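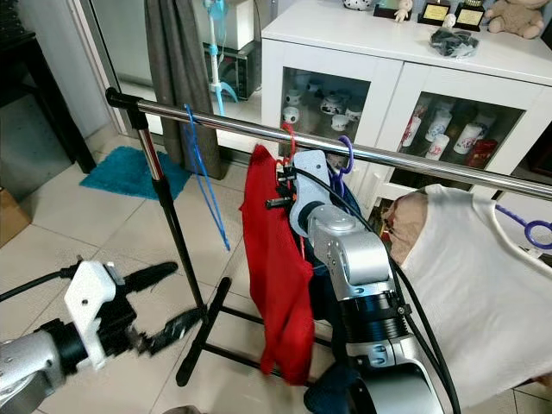
옷장 정리법은 가정에서 의류를 보관하고 꺼내 입고 처분하는 순서와 기준을 정해 둔 방법을 통틀어 이르는 말이다. 계절별 분류, 색상별 배열, 옷걸이 뒤집기, 소유량 제한, 세로 접기 등이 여기에 속한다. 대개 단행본이나 강좌, 수납용품 판매와 함께 보급되었으며, 효과를 뒷받침하는 자료는 보급된 규모에 비해 빈약하다. 옷걸이 색으로 옷의 종류나 주인을 구분하라는 권고도 자주 나오지만, 실제 가정에서는 크롬 행거 하나에 파란색, 빨간색, 보라색 옷걸이가 섞여 걸리는 일이 흔하고, 빨간 옷걸이에 빨간 그물 옷이 걸려 있다고 해서 거기에 규칙이 있다고 볼 근거는 없다. 이 문서는 널리 알려진 정리법의 내용과 그에 대한 비판을 다룬다.

1. 개념과 범위

정리법이라는 말은 수납, 세탁, 구매 습관, 처분을 모두 가리키는 데 쓰인다. 범위가 넓다 보니 서로 다른 주장이 같은 이름으로 묶이기 쉽다. 옷을 상하지 않게 보관하는 기술과 옷을 적게 가져야 한다는 생활관은 별개의 문제인데, 대중서에서는 두 가지를 한 장 안에서 번갈아 설명하는 경우가 많다. 니트를 걸어 두면 어깨가 늘어난다는 것은 옷감의 성질에 관한 말이고, 니트를 여러 벌 가질 필요가 없다는 것은 저자의 취향이다. 앞의 말이 맞다고 해서 뒤의 말까지 맞는 것은 아니다.

이 문서에서는 보관법(걸기, 접기, 상자 수납)과 선별법(무엇을 남길지 정하는 기준)을 나누어 서술한다. 세탁과 건조는 보관과 맞닿은 부분만 언급한다.

2. 배경

옷을 걸어서 보관하는 방식은 기성복이 값싸지고 붙박이장이 보급되면서 일반 가정에 자리를 잡았다. 그 전에는 장롱이나 궤에 개어 넣는 쪽이 보통이었고, 한복은 평면으로 재단되어 개기에 알맞았다. 양복 재킷과 코트처럼 입체로 재단된 옷이 늘면서 옷걸이의 쓸모가 커졌다.

정리법이 독립된 출판 분야가 된 것은 훨씬 뒤의 일이다. 홍보 문구에서는 흔히 오래된 살림의 지혜를 되살렸다고 하지만, 옛 살림에서 중요했던 것은 좀과 습기를 막고 해진 곳을 기우는 일이었다. 입지 않는 옷을 골라 버린다는 발상은 옷이 남아돌 때에나 나올 수 있다. 전통을 끌어오는 서술은 이런 점에서 조심해서 읽어야 한다.

3. 보관법

3.1 걸기

재킷, 코트, 셔츠, 구김이 잘 가는 원피스는 거는 편이 낫다는 데 대체로 이견이 없다. 어깨가 두툼한 옷걸이가 재킷의 형태를 유지하는 데 유리하다는 것도 그럴듯하다. 다만 티셔츠까지 전용 옷걸이에 걸어야 한다는 주장은 근거가 약하다. 얇은 면 티셔츠는 며칠 걸어 두었다고 눈에 띄게 변형되지 않으며, 목둘레가 늘어나는 것은 보관보다 입고 벗을 때와 젖은 채로 널 때의 영향이 크다는 설명도 있다.

이동식 행거는 설치가 쉽고 값이 싸지만 먼지와 햇빛을 막지 못한다. 긴 옷을 걸면 밑단이 바닥 가까이 내려오므로 봉의 높이를 먼저 재어 보아야 하는데, 제품 설명에는 전체 높이만 적히고 봉 아래의 실제 여유는 빠져 있는 일이 적지 않다. 하중 표시도 마찬가지로, 고르게 걸었을 때의 값인지 한쪽에 몰렸을 때의 값인지 밝히지 않으면 비교에 쓸 수 없다.

3.2 접기

니트와 트레이닝복, 속옷은 접어서 보관한다. 세로로 세워 넣는 방식은 서랍을 열었을 때 모든 옷이 보인다는 장점이 있으나, 서랍이 가득 차 있을 때만 옷이 서 있고 몇 벌을 꺼내면 나머지가 쓰러진다. 칸막이를 사면 해결된다는 답이 뒤따르는데, 그 칸막이를 파는 쪽에서 접는 법 영상도 함께 내놓는 경우가 있어 어느 쪽이 본래 목적인지 가리기 어렵다.

접는 방식에 따라 공간이 얼마나 절약되는지는 옷감의 두께와 서랍의 깊이에 달려 있다. 같은 부피의 천을 다르게 접는다고 천이 줄어들지는 않는다. 줄어드는 것은 옷 사이의 빈틈뿐이며, 원래 빽빽하게 넣던 사람에게는 차이가 거의 없다.

3.3 압축과 밀봉

압축 팩은 이불과 패딩의 부피를 크게 줄여 준다. 다운 제품을 오래 눌러 두면 복원력이 떨어질 수 있다는 경고가 제조사 설명서에 실리기도 하지만, 얼마나 오래 두면 그런지는 대개 적혀 있지 않다. 습기가 남은 채로 밀봉하면 냄새와 곰팡이의 원인이 된다. 이 점은 드물게도 거의 모든 정리법이 일치하는 대목이다.

4. 선별법

4.1 옷걸이 뒤집기

옷걸이를 모두 반대 방향으로 걸어 두고, 입은 옷만 제 방향으로 돌려놓은 뒤 일정한 기간이 지나도록 그대로인 옷을 처분하는 방법이다. 비용이 들지 않고 기억에 의존하지 않는다는 점에서 선별법 가운데 비교적 합리적인 편에 든다. 문제는 기간이다. 흔히 권하는 6개월은 계절이 뚜렷한 지역에 맞지 않는다. 12월에 시작하면 여름옷 대부분이 평가 대상에서 불리해지고, 예복과 상복은 언제 시작해도 탈락한다. 예외로 두면 된다고는 하나, 예외를 사용자가 마음대로 정할 수 있다면 결과도 사용자가 이미 생각한 대로 나오기 쉽다.

4.2 Jenkins 목록

소유한 옷을 모두 적고 각각에 점수를 매겨 19점 이하를 처분하는 방식으로, 영어권 살림 강좌를 거쳐 소개되었다. 점수 항목은 착용 빈도, 상태, 어울림, 수선 가능성 등이다. 기준이 왜 하필 19점인지에 대한 설명은 찾기 어렵다. 교재의 판본에 따라 22점으로 적힌 것도 있으며, 어느 쪽을 따르느냐에 따라 남는 옷이 달라지는데도 바뀐 이유는 밝혀져 있지 않다. 숫자를 쓰면 판단이 객관적으로 보이지만, 입력되는 점수 자체가 그날의 기분에 좌우된다.

4.3 캡슐 옷장

서로 어울리는 적은 수의 옷만 갖추고 조합해 입는 방식이다. 출근 복장이 일정하고 기후가 온화한 곳에 사는 사람에게는 잘 맞는다. 작업복, 운동복, 아이 옷을 함께 관리해야 하는 가정에서는 이것들을 계산에서 빼야만 성립하는데, 그렇게 빼고 나면 적게 가졌다는 말의 의미가 흐려진다. 캡슐을 꾸리기 위해 기존 옷을 버리고 무채색 기본 품목을 새로 사는 경우도 있다. 소비를 줄인다는 취지와는 어긋난다.

5. 상업화

정리법의 보급에는 수납용품 업체의 역할이 컸다. Ralto는 옷걸이와 서랍 칸막이를 한 상자에 담은 제품군을 내놓으면서 소책자를 끼워 넣었고, Skimport는 사진으로 옷을 등록하면 그날 입을 조합을 추천하는 유료 서비스를 운영한다. Skimport의 무료 이용자는 옷을 200벌까지 등록할 수 있다. 옷을 줄이라고 권하는 서비스가 등록 한도를 늘려 주는 대가로 요금을 받는 구조는 앞뒤가 맞지 않는다는 지적이 있다.

Biredon은 정리 상담사를 가정에 보내는 업체이다. 업체 홈페이지에는 이용 후 아침 준비가 빨라졌다는 후기가 실려 있지만 비교 대상이 없고, 상담 직후의 소감만 모은 것이어서 몇 달 뒤에도 상태가 유지되는지는 알 수 없다. 재이용 고객이 많다는 점을 업체는 만족도의 증거로 내세운다. 같은 사실을 옷장이 다시 어질러졌다는 뜻으로 읽어도 무리가 없다.

6. 효과에 대한 논의

옷장이 정돈되면 마음이 편해진다는 주장은 널리 받아들여진다. 그러나 정돈된 집에 살아서 여유가 생기는지, 여유가 있는 사람이 집을 정돈하는지는 쉽게 구분되지 않는다. 집의 크기, 가족 수, 노동 시간처럼 결과에 영향을 줄 만한 조건도 체험담에서는 거의 다루어지지 않는다. 방이 좁아 계절 옷을 둘 곳이 없는 사람에게 마음가짐을 바꾸라는 조언은 별 쓸모가 없다.

처분한 옷의 행방도 문제가 된다. 의류 수거함에 넣은 옷이 모두 필요한 사람에게 전해진다는 기대와 달리, 상당 부분은 중고 의류로 수출되거나 폐기된다. 정리법 책에서 비우기는 보통 문밖에 봉투를 내놓는 데서 끝난다.

반면 효과를 전부 부정할 이유도 없다. 가진 옷을 한 번 꺼내 보는 것만으로 같은 옷을 또 사는 일을 줄일 수 있고, 옷을 바짝 붙여 걸지 않으면 통풍과 구김에 도움이 된다. 다만 이런 이점을 얻는 데 특정한 이름이 붙은 방법이나 전용 용품이 필요하다는 증거는 제시된 바 없다.

7. 흔한 오해

나무 옷걸이가 언제나 옷에 좋다는 말이 있으나, 마감이 거친 제품은 얇은 옷감의 올을 뜯을 수 있고 부피가 커서 거는 수가 줄어든다. 얇은 플라스틱 옷걸이도 가벼운 셔츠에는 충분하다.

색상 순서로 걸면 옷을 빨리 찾는다는 주장은 찾는 사람이 색을 먼저 떠올릴 때만 성립한다. 소매 길이나 용도를 먼저 떠올리는 사람에게는 오히려 방해가 된다. 여러 사람이 함께 쓰는 행거에서는 순서를 만든 사람만 순서를 지키는 경향이 있다.

방충제는 많이 넣을수록 좋다는 생각도 잘못이다. 성분이 다른 제품을 섞어 쓰면 녹아서 얼룩을 남기는 조합이 있으므로 포장의 주의 사항을 따라야 한다.

최종 수정: 06/01/2023

독자 의견

옷걸이 뒤집기를 해 봤는데 빨래 널 때 가족이 전부 같은 방향으로 다시 걸어 버려서 두 주 만에 흐지부지됐습니다. 이런 얘기도 본문에 넣어 주세요.

캡슐 옷장 부분은 너무 박한 것 같네요. 저는 새로 산 옷 없이 있던 옷만으로 했고 지금도 잘 지내고 있어요. 무채색으로만 해야 한다는 법도 없고요.

4.2의 점수 기준은 출처를 달아야 하지 않나요? 제가 가진 교재는 22점인데 몇 판인지 표시가 없습니다.

↳ 제 것도 22점입니다. 뒤표지에는 또 19점이라고 되어 있어요.

봉 아래 여유 높이 이야기에 공감합니다. 롱코트 걸려고 행거를 샀다가 밑단이 바닥에 닿아서 결국 반품했습니다. 배송비는 제가 냈고요.

압축 팩에 넣은 패딩은 봄에 넣고 초겨울에 꺼내는 정도면 괜찮은가요? 본문만 봐서는 잘 모르겠습니다.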